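## 7. Grip faults and stopped cycles on the two-arm packing cell

Applies to Seltari cells with two arms on a shared front rail, running the Hunuvard drinks packing programme.
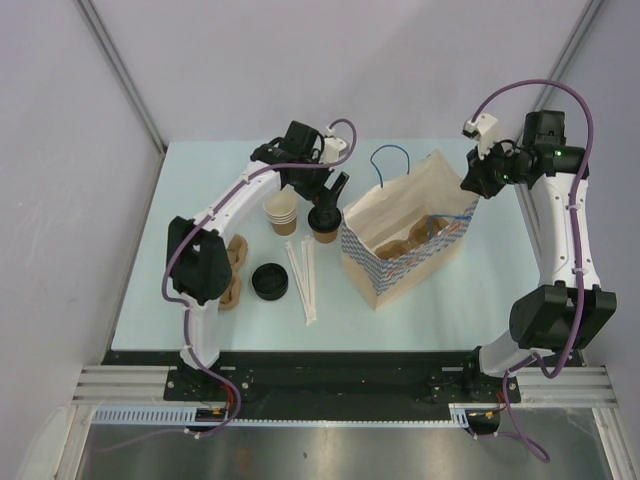 Fault 43 is raised when a gripper closes and the finger gap does not match the value stored for the item. The arm that raised the fault stops at once. The other arm finishes its current move and then waits, unless it is inside the shared zone over the bag, in which case both arms stop where they are.

A gripper that stops on fault 43 keeps its last closing force. It does not open by itself, and pressing Reset does not open it.

**CAUTION:** Do not pull a cup out of closed fingers. Paper cups collapse under side load and the lid may come off. If the cup has been filled, its contents can run down into the cable duct behind the rail.

### 7.1 Clearing fault 43

1. Press Stop on the pendant. Wait until the status line reads HELD.
2. Note which arm is named in the fault line, L or R, and write down the gap value shown next to it.
3. Turn the key switch to Manual and remove the key. Keep the key with you while your hands are inside the enclosure.
4. Support the cup from below with one hand. With the other, hold down Jog Open on the pendant until the fingers are clear.
5. Take out the cup. Throw it away if the rim is creased or the lid has lifted on one side.
6. Check the table for loose lids and straws. A lid lying under the pick position raises the cup and will cause the same fault again.
7. Raise the arm with Jog Z+ until the pendant shows at least 157 mm.
8. Leave the enclosure, refit the key, turn it to Auto and press Reset.
9. Press Home. The right arm moves first.

**Note:** If the fault returns on the next cup, do not repeat the steps a third time. Go to 7.2.

### 7.2 Repeated faults on the same arm

Most repeated faults come from one of these causes:

- Two cups picked together from a stack. The gap value will be higher than the stored one.
- A lid that is not fully seated, so that the fingers meet its edge instead of the cup wall.
- A camera cable that has slipped and pulls on the wrist during the reach. The fault then appears only at long reach — never near the base.

To check the cable:

1. With the key removed, move the wrist by hand through its full turn. Brake release is on pendant page 16.
2. Watch the loop of cable along the arm. It must stay slack through the whole turn.
3. If it goes tight, loosen the clip nearest the elbow, feed more cable towards the wrist and tighten the clip again.
4. Run camera check 771. If the check fails, leave the cell in Manual and report it.

**CAUTION:** The arm can drop when the brake is released. Hold the upper link before you press the button.

### 7.3 Stop inside the bag zone

Clear the right arm first. Jog it straight up, in Z only, until the gripper is above the bag handle. Sideways movement can catch the handle or string and drag the bag across the table.

Changes to this section: Halldóra Fogh, June 30, 2022. Step 7 of 7.1 added.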